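Pre-run checklist, simulated gripper comparison
Kabbaj arm model, wrist camera view
Checked by: Adel Nasr
Round: November, second pass
Grippers under test: Grisico parallel (A), Redari parallel (B)

Fill in every line. "Looks fine" was accepted as a comment in the first round and we all remember how that went.

1. Scene and controller

1.1 Correct arm model loaded. PASS
Comment: Kabbaj, default link lengths. Someone had saved a copy called "final" and another called "final_use_this". I used the one with the most recent edit and deleted neither, out of cowardice.

1.2 Cuto controller running the agreed gains. PASS
Comment: Matches the sheet. Please stop tuning it between gripper A and gripper B. A comparison in which two things change is a hobby.

1.3 Joint limits on. PASS WITH COMMENT
Comment: On for joints 1 through 6. The wrist limit had been switched off and I have switched it back. The elbow passed through the forearm once last week and the logger recorded it as a success.

1.4 Emergency stop key mapped. PASS
Comment: Yes, in a simulator. The same script will drive the real arm later and I would like my hand to know where the key is.

2. Wrist camera

2.1 Camera attached to the hand, not to the world. PASS
Comment: Jog the wrist and watch the fingers. If they stay put in the view and everything else moves, good. If the fingers wander off on their own, go back to 1.1.

2.2 Both fingertips visible with the gripper open. PASS
Comment: Low corners, one each side, level with each other. If one sits higher than the other, the mount has a roll offset and every grasp after that will be slightly drunk. 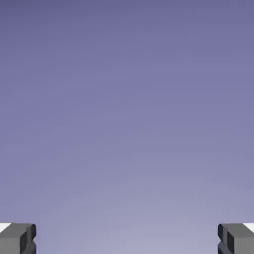

2.3 Field of view identical for A and B. FAIL, then PASS
Comment: B had inherited a wider lens from an old project. That flatters B, which gets to see the part for longer on approach. Set both to 70 degrees and reran the baseline. B's lead shrank to something I would call polite.

2.4 Camera clear of the finger travel. PASS
Comment: Full open to full close, slowly, five times. No contact reported.

3. Fingers

3.1 Open and close symmetric. PASS
Comment: A is clean. B lags on one side by a hair at low speed. Left as found, as the vendor model does it too and I am not going to improve a competitor by accident.

3.2 Collision shapes match the visible shapes. PASS WITH COMMENT
Comment: Turn on the overlay and look. The stock collision shape for A was a plain box, so it could hold parts using a bit of finger that does not exist. Replaced with the proper mesh.

3.3 Friction values entered by hand and read back. PASS
Comment: Read them aloud if you have to. I did. The office is used to it.

3.4 Grip force capped. PASS
Comment: Same cap for both. Without it, B squeezes the test cylinder until the physics gives up and fires it into space, where it remains technically ungrasped.

4. Logging

4.1 Disk space checked. PASS
Comment: 434 GB free. The last round needed 94, and that was with depth images turned on for no reason anyone will admit to.

4.2 Trial count set the same for both grippers. PASS
Comment: 254 each. Odd number to settle on, but it is what the first round got through before the crash and I want the rows to line up.

4.3 Random seed written down. OPEN
Comment: Written on a sticky note, which is on a monitor, which went to IT on Saturday. Run does not start until I have it back.

Result: hold, pending 4.3. All other lines clear.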